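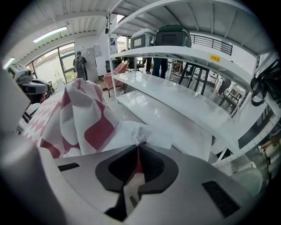 1 March 2025

Back at the dye bench after far too long away (the winter got rather swallowed up by the Plerno order), and I thought I'd better write up the madder while it's all still fresh in my head and my fingernails are still orange.

I started the second batch of the Steinbach root this morning. It's the coarser grind, the one Jana Buschmann swears by, and I have to say I'm coming round to it. The fine powder gives up its colour quicker but it gets everywhere, and last October I was still rinsing bits of it out of the skeins at teatime. With the coarse stuff I can tie it up in an old pillowcase, drop the whole lot in the pot overnight and lift it out like a giant teabag. So much kinder on the wool, and on the plughole!

Wool is the Titis two-ply, scoured yesterday and left in the alum overnight. I split it into 14 small skeins, tied loosely in figure eights, and kept 3 back undyed for comparing. Total dry weight before scouring was 1,621 grams, which is more than I'd normally trust to the big pan, so it went in as two lots. I know, I know, that risks a difference between them. I did stir both halves of the dye liquor together first and then share it out again, so fingers crossed.

Heat: kept it low, and I mean really low. I sat by it with my mug and the thermometer and turned the ring off whenever it got near 70. Jana's first lot went brown on her when she wandered off to answer the telephone, and it's a lovely brown, she made a very nice hat out of it, but it isn't what we promised Beswood.
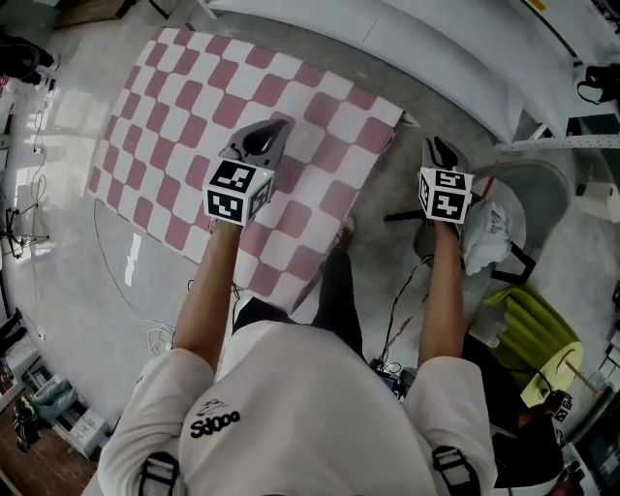

Colour so far is a warm brick, a touch more orange than the shade card. I put a spoonful of chalk into the second pan at lunchtime and that has pulled it towards a proper red, so I'd like to do the same with the first pan tomorrow and see if the two meet in the middle. Our water is so soft that I suspect we should be adding chalk from the start. (Past me wrote exactly this on the inside cover and underlined it. Past me should have written it on the pan.)

Things to do, before I forget:

Leave both lots to cool in the pans overnight, lids on. Please don't fish them out, however tempting they look.

Dry the used root on the rack, there's a good peach left in it yet.

Snip a bit from each skein for the light test in the south window, and label them this time.

Ring Beswood about whether they want the fringe yarn the same shade or a bit paler.

Order more alum, we're down to the last scrapings of the tub.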